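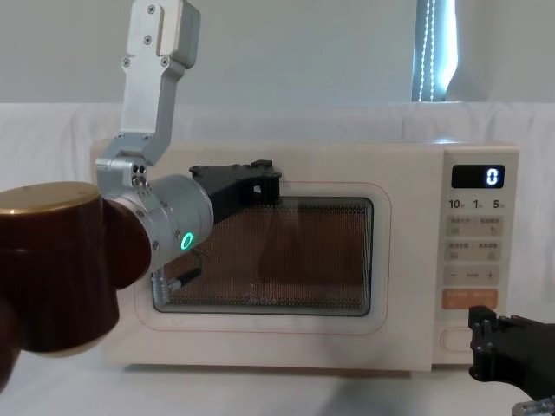
Trundeck Two-Arm Bench Package

Sold by Ouali, Irnidthorpe. Quoted per bench. Hire available.

The Trundeck is a pair of arms, a bench to bolt them to, and the long list of small things that buyers leave off the purchase order and then ring us for in a bad temper. We have put the small things in the price. It makes our quote look fat beside other people's, and we have learned to live with that.

It suits groups working on household tasks: doors, buttons, lids, handles, drawers, cloths. A microwave is a fair test of a bench. There is a wide door, a narrow column of buttons, a release at the bottom, and glossy surfaces that throw the robot's own reflection back at it. If your plan calls for one appliance to begin with, you could do worse.

What comes in the package

Two arms, left and right, with wrist joints and cabling
Two black grippers, fitted
Wrist bracket for a sensor housing, with the screws (and spare screws, after the events of last March)
Bench frame with levelling feet
White cloth for the top and a white backdrop to hang behind
Controller, emergency stop and a mains lead of useful length
One day of setting up at your site
Printed manual, Findard edition, with the corrections already written in

What does not come in the package

The workstation. You will have opinions about this, and so will your IT department.
The appliances. See below.
Somebody to run it. See further below.
A table for tea. People put tea on the bench. Please budget for a table.

Buying the appliances

Most budgets we see give the arms a page and the appliances a line reading "sundries". Then the sundries run out in the second month and everything stops while a form goes round the building.

Buy two of whatever you are going to open and close all day. Buy them together, from the same batch if the shop will oblige, because makers move buttons about between models without telling anyone. If a door catch gives up in week nine, you want the twin on the shelf.

Look at the controls before you pay. Real buttons are kinder to a gripper than a flat touch panel, and a door that opens by a push button asks for a different motion from one with a handle. Decide which you are studying. We have had a customer order handles and buttons in equal number by accident and write it up as a feature of the design, and good luck to them.

Pale appliances on a pale cloth look very smart. Whether your software enjoys telling one from the other is worth an afternoon's testing before you order the whole set in cream.

Space and light

Allow clear floor on three sides of the bench. The arms reach in from either side and need elbow room to do it, and so does the person trying to retrieve a dropped screw.

A window is pleasant for staff and a nuisance for nearly everything else. Daylight moves. Budget for a proper blind, and count the fitting as well as the blind itself. The backdrop helps with clutter behind the work, but it stops where it stops, and the wall above it will still be your wall.

Power: the bench wants its own socket. So does a microwave, if you mean to have it switched on. Running both from the extension lead under the desk is how you will meet your building manager.

Time, which is also money

Lead time is 12 weeks from a signed order. It was shorter once. Tell us early if your financial year ends in the middle of it and we can stage the invoices, provided your finance office believes in such things.

Setting up takes one day. Calibration takes the next morning, or the next afternoon if the bench has been moved in the night to make room for a leaving do.

For staffing, plan on one trained operator per bench while it is running, with a second who can take over. Operators get tired before arms do. A schedule drawn up as though the reverse were true will look splendid until the first Tuesday-ish sort of mood sets in, and then it will slip.

Wear and spares

Gripper pads are consumables. We suggest changing them every 1,000 door openings, sooner if you are working with anything gritty. Pads come in boxes of 78, a number inherited from the supplier's carton and beyond our power to round.

Cables should be looked at weekly and replaced when they start to look sorry for themselves. Bracket screws work loose with vibration; a dab of thread lock and a check each morning will do.

A service contract is optional in the first year and advisable afterwards. It covers the arms, grippers, controller and bench. It does not cover the microwave.

Hire

Benches can be hired by the month, with a minimum of two. Hire charges come off the price if you buy the same bench within 9 months. The cloth is yours to keep in any case, as we do not want it back.

Ordering

Send us the tasks you have in mind, a rough floor plan and the name of whoever signs things. We will reply with one price, including delivery, and a list of what we think you have forgotten. Delivery to upper floors is charged extra where there is no lift, and we do ask how wide the doors are.

Prices held from 18 April 2018 until the next list.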